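Harkholm Stainless Worktable

Product line: Nulham workroom furniture
Listed by: Pravesh Msimang
Page updated: July 17, 2025

The Harkholm is a stainless steel worktable for packing, sorting and general bench work. The top has a brushed finish and wipes down with warm water and dish soap. Scouring powder will scratch it.

The legs are round steel tubing, with a lower crossbar between the front pair. Boxes and bins can be kept on the floor underneath.

Tape can be used to mark work zones on the top. Lay it on clean, dry steel and press the corners down hard.
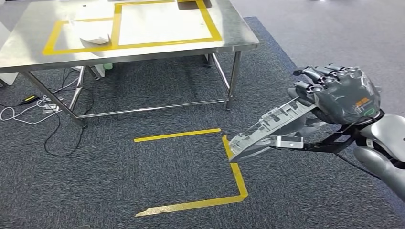
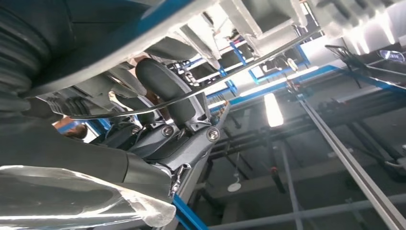
To remove old tape, warm it with a hair dryer and pull it back slowly at a low angle. Any glue left behind comes off with rubbing alcohol. Wipe along the grain of the steel and dry with a soft cloth.

Load limit: 300 lb, spread evenly over the top
Table weight: 61 lb
Assembly: 2 people, hex key included
Warranty: 2 years on frame and top

Tables ship flat from our Brilldale warehouse. Check the carton for dents before signing for it. Replacement legs and crossbars are sold separately under the Chareonsuk parts listing.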